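Credit transfer, or: please don't make me sit Statistics again
Notes for the April session. Speaking copy, so forgive the shorthand.

Hello, thanks for coming, find a seat near the front if you can hear as badly as I do. (Wait for the door to stop banging.)

Right. I look after transfer students at Narklow, which means I spend most of my working life reading other colleges' module lists. I love it, I really do, but I know most people would rather clean an oven. So I want to talk about what happens to your credits when you move from one place to another, and how to lose as few of them as you can.

Start with the Wallau story. I had a student come over from Wallau with 61 credits, all passed, decent marks, very cheerful. We took 42. She was not cheerful after that! So where did the other 19 go? Let them guess for a bit, somebody usually says "money".

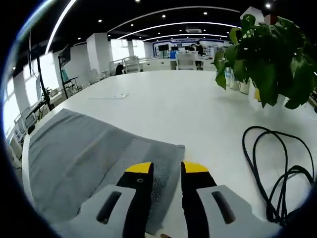
Some of it was level. She had done two first-year modules in her second year, perfectly allowed at Wallau, and our rules wouldn't count them towards second-year study. The rest was a module called Professional Contexts, and I still couldn't tell you what was in it. The title told me nothing and the outline she sent was four lines long. If I can't see what you studied I can't match it to anything, and I do try.

Which brings me to syllabuses. Keep them. Keep every single one, the full document with the reading list and the hours and how it was assessed, and save it somewhere that isn't your college account, as they shut that off when you leave. I had one chap ringing his old department for weeks to get a copy of something he'd had in his inbox all along and couldn't open.

Ask: who here has got all of theirs from last year? (Don't tell them off.)

Next bit, agreements between colleges. We have one with Prastik and one with MacDonald, and they work differently, so listen if you're from either. Prastik is module by module. There's a table, you look up yours, it tells you what it becomes here. MacDonald is a block: finish the whole first year and you come straight into our second, no table. Lovely if you've finished. If you're one module short the block doesn't apply and we go back to reading outlines, so please, please finish the module before you apply.

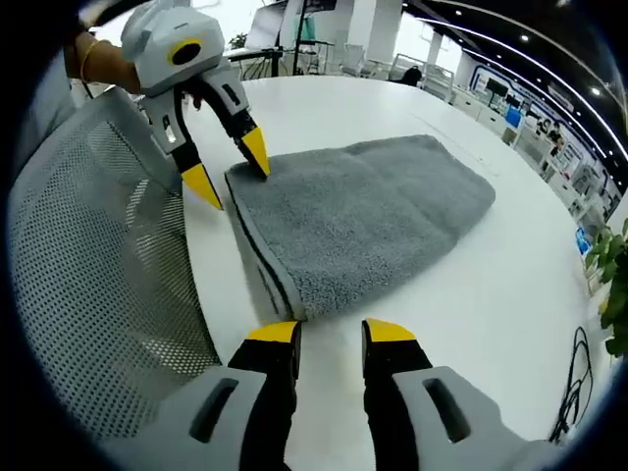
People always ask about marks. Your credits come across but your marks mostly don't, so you begin here with a clean sheet. Good news for some, and I've had tears from others. If you've worked hard for a high average and you're going on to postgraduate study, hang on to your old transcript and send both.

Appeals. You get 10 working days from the date on the letter. Use form 1007, it's on the admissions page under Transfer, and attach the evidence the first time. Mio Mizuno reads them and she's very fair, but she can only look at what's in the envelope. A page on how upset you are won't move her. A proper lab schedule might.

(If running late skip to fees. If very late skip fees.)

Fees: you pay for the credits you still have to take, plus the assessment charge. Ask about your funding before you accept, it can run out a term early if you repeat anything.
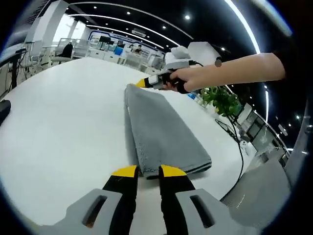

NARKLOW, April

Adding a few things that came up in questions, for anyone who had to dash for the bus.

Yes, you can apply before your final results are in. We'll give you a provisional count and redo it once they arrive.

No, work experience isn't covered by any of this. It's a separate form and a separate person.

Someone asked whether an online module counts the same as one taught in a room. For us it does, provided it was assessed. Somebody else asked about languages and I gave a muddled answer, sorry! A language module counts as a free choice unless your degree has that language in its title, and then it has to match by level.

Slides to follow when I've fixed the Prastik table, two rows were the wrong way round.

3 comments | 10 shares

Contact the Transfer Desk | © Narklow Admissions | Back to top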